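Is the Stastness household scene pack worth paying for?

stubborn_kettle
Posted in Simulation and Learning

Hello everyone, long-time reader and very occasional poster. I run a small evening robotics club out of a community college lab, and we have one real arm that everybody has to share, so most of our practice happens in simulation. Since December we've been trying out the Stastness scene pack from Jundik, which gives you furniture, dishes and random clutter for tabletop pick-and-place work. The trial ends soon and I have to decide whether to ask for the money, so I'd love to hear from people who have lived with it for longer than we have.

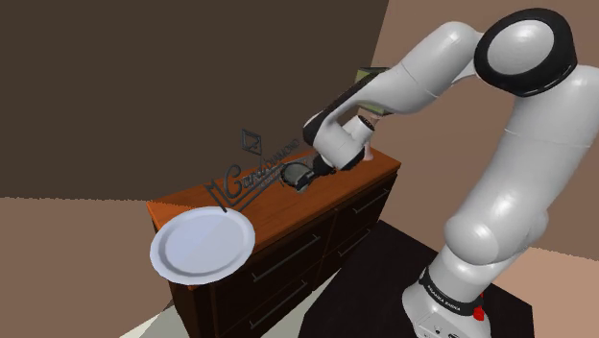
My main worry is the clutter placement. The pack drops objects on the furniture for you, and I do like that no two scenes come out alike, because my students were getting very comfortable with a mug in the exact middle of a bare table. But some of the layouts are a bit odd. We'll get a nice reachable mug on top of the dresser, and then a dinner plate way down at the far end, hanging out over the edge. Is that a setting I've missed, or do I just have to throw those layouts away? We generated 40 scenes for one class and I spent most of an evening going through them by hand, which was kind of fun for the first 10 and then it really wasn't.

The other thing is the wrist view. I'd like the students to train on the wrist camera and the room camera together — that's how our real arm is set up — and the two views in the pack do seem to belong together nicely.

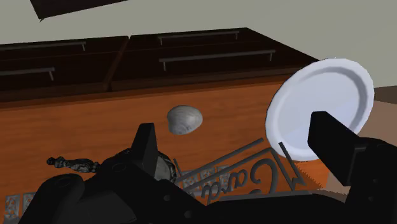
What I can't tell is whether anything learned this way carries over to real dishes. Our lighting at the college is terrible and our cups are whatever people bring from home. I'd also like to know how the support is, as I wrote to them twice and got one very friendly reply that didn't quite answer what I asked. Sorry for the long post, and thank you in advance!

onishi_workbench

Hi, and welcome out of lurking! We've used the pack at Onishi (small shop, mostly kitchen handling jobs) for a good while now and I would buy it again, with a few grumbles.

On the placement, yes, there is a setting, and it's in a silly spot. Open the placement file for the piece of furniture and look for the edge margin. Ours came set to zero, so the pack was only checking that the middle of an object was over the surface, and anything wide could stick out a long way. Set it to the radius of your biggest plate and the overhangs pretty much go away. I'd keep a few of the bad ones, though. Your students will meet a badly placed plate in real life sooner or later, and it makes a good lesson on when the arm should leave something alone.

As for carrying over, we did fine with mugs and poorly with plates. We made 2000 scenes before training and the plates still needed a fair number of real demonstrations on top. Turn the lighting variation all the way up. It's slower, but I think it helped us more than adding objects did.

tin_and_twine

We went with Lerar instead. Cheaper but fewer objects. Can't speak to support, never needed it.

stubborn_kettle

Oh, thank you both. Found the edge margin, and ours was at zero too! I'm going to rerun the class set tonight with a proper margin and the lighting turned up, and if the laptop survives that I'll put in the request for the full license. I'll have a look at Lerar as well, if only so I can tell the college I compared prices.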